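**Hotel duvets: does anyone know if they wash the whole thing or just the cover?**

**ulla_eskola** – 11/3/19
I travel for work up to 100 nights a year and I still don't know the answer to this. At home I wash my duvet cover every week and the duvet itself in July, when I can hang it outside. What do hotels do? I'm at the Grullgate right now and I'm tempted to ask at the desk, but I feel silly.

**kandrade**
Not silly! I did housekeeping for two years at a place in Fontes. Covers got changed between guests, always. The insert only went out if there was a spill or it was that floor's turn. I'd guess ours got done twice a year, maybe less.

**Ronaldo_M**
Twice a year?? I'm bringing my own blanket from now on.

**kandrade**
Ronaldo, how often do you wash yours, though – be truthful :)

**jucelia.h**
I have to disagree with Kelly a little. Where I work we don't use separate covers at all. It's triple sheeting: a sheet under the blanket, a sheet on top, everything tucked in tight, and both sheets go in the wash at checkout. It's faster for the staff and you never have to wrestle a king insert into a bag. As for white bedding in general, I love it, you can bleach it and any stain shows up right away. 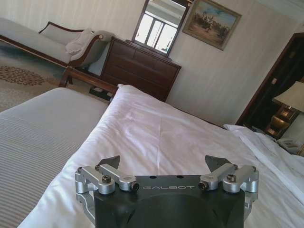
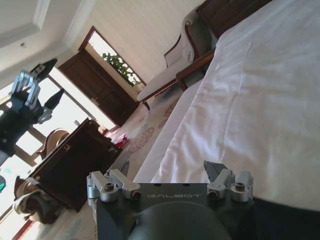
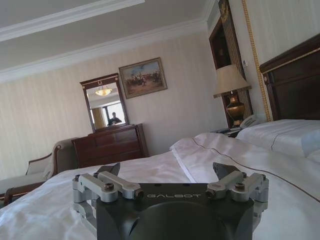 Anyway, my point is that white is easier to trust than those old flowered bedspreads. I stayed in a motel with one of those once and slept in my coat.

**Ronaldo_M**
White shows stains, sure, but bleach wears cotton out fast. I paid $265 for a Fiklow set and it was thin as paper after 35 washes. Never again.

**anderson_a**
Skip the bleach and use oxygen powder. Soak for 30 minutes, then a warm wash. My set is still fine.

**Ronaldo_M**
Tried it. Did nothing for coffee.

**ulla_eskola**
Okay, I asked! The lady at the desk said covers every guest, inserts "on a schedule," and she wouldn't tell me the schedule. I'm at the Nernalgate next, so I'll ask there too and post what they say.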